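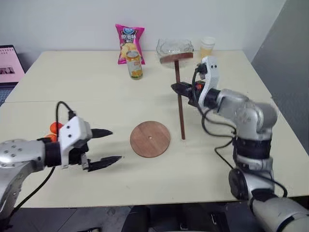
Kilstead Two-Arm Cell Rule Set

Product page / Safety and setup / Shared benches

The Kilstead Rule Set is a printed and electronic package of working rules for benches where two small robot arms share one table. It covers layout, cable routing, gripper checks, loose items, hand teaching and sign-off. It is sold by Stitunetti and is kept up to date by Tamsin Lyons and the Ridgeway bench safety group.

The rules are written for assembly and handling work at low speed: putting a dowel into a drilled disc, stacking, sorting, moving containers. They are not meant for cutting, welding or anything hot.

What is in the package

Bench rules, 9 sheets, laminated, letter size
Pre-run check card, one per arm
Cable routing guide with blank drawings for your own bench
Risk assessment template (editable)
Sign-off log, 400 entries
Access to revisions for as long as the bench is registered

What the rules cover

Work zone. Each arm has its own zone, and the part being worked on sits in a shared zone between them. Only one arm may move into the shared zone at a time unless the program has been checked for two-arm motion and the check is in the log. Mark all three zones on the drawing before the first run.

Table joints. Where a bench is built from two sections, clamp or bolt them together and check the joint for a step. Parts should be placed on one section or the other. A disc lying across a joint can rock when a peg is pressed into it.

Grippers. Open and close each gripper through its full travel with no part in it. Look at the fingertips and the bracket screws. Pointed fingers are treated as sharp under rule 4, and nobody teaches by hand near them with the other arm enabled.

Holding long parts. Dowels and pegs are gripped above the middle when they are to be inserted downward. The operator confirms the grip before the lower end leaves the table. If a crosspiece is fitted, its full width counts as part of the tool when clearances are set.

Cables. Loops at the wrist must be long enough for the full joint range and short enough to stay clear of the fingers and the part. Run the wrist through its programmed range at low speed and watch the cable the whole way. For wrists with 360 degree travel, do it in both directions.

Items on the table. Anything on the bench that is not the workpiece is either part of the task or a background object. Background objects such as bags, cans, bowls and cups go on the drawing with their positions. Open cups of liquid count as a spill hazard and need a line of their own in the risk assessment.

Operator position. Chairs and laptops stay outside both zones. The stop button has to be within reach from wherever the program is started.

Pre-run check

Zones match the drawing
Grippers travel freely, screws tight
Cables clear through full range
Stop button tested on both arms
Log signed

Repeat the check after any change of gripper, bracket or cable, and after the bench has been moved.

Compatibility

The rules do not depend on the make of arm. The check card has an extra page for benches running Jenisis control software, with the menu path for speed limits and zone settings. The log sheets allow for arms serviced every 4000 hours. If your maker gives a shorter interval, write it in the box at the top.

The package does not replace your local safety regulations or the manual for the arm. Where they differ, use the stricter one.

Revisions

The current revision came out in May. It adds the rule on crosspieces and splits the cable section from the gripper section. Registered benches receive new sheets by mail and should destroy the old ones.

Ordering

Single bench, multi-bench and teaching lab versions are available from Stitunetti. State the number of arms and the table size when you order, so the blank drawings can be printed to scale.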